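How do I get a dark ring off a white table top?
Posted by Ayana Tufa, 10/03/2020

I have a white vanity table from Kamer that I use as a work surface as well. Someone left a mug on it overnight and there is a brown ring near the back. The top is painted, and the label underneath says nothing about cleaning. I tried dish soap and warm water with a soft cloth, 2 rounds, and the ring got lighter but did not go. I keep a mat on part of the table now. I would like to avoid repainting. Is there something stronger that won't take the shine off?

Kedir Kumsa
Mix baking soda with a little water until it is a thick paste. Put it on the ring, leave it 60 minutes, then wipe it off with a damp cloth. Do not scrub. Try it first on the underside or the back edge. If the ring is still there the next day, do it again. Coffee and tea sit in the top layer of paint and usually come out. Red wine is harder.

Mats are fine on painted furniture, but lift them once a week and wipe under them. Rubber backing can turn white paint yellow.

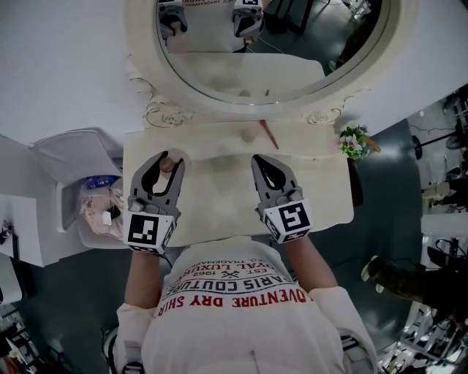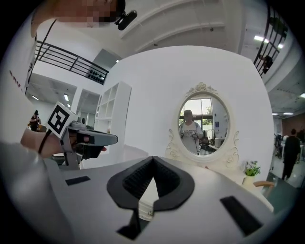

Plilari
Disagree on the paste, it dulled the gloss on mine. I used plain white toothpaste on a cotton ball and rinsed it twice. Took five minutes. Stay away from bleach, it went chalky where I spilled some in January.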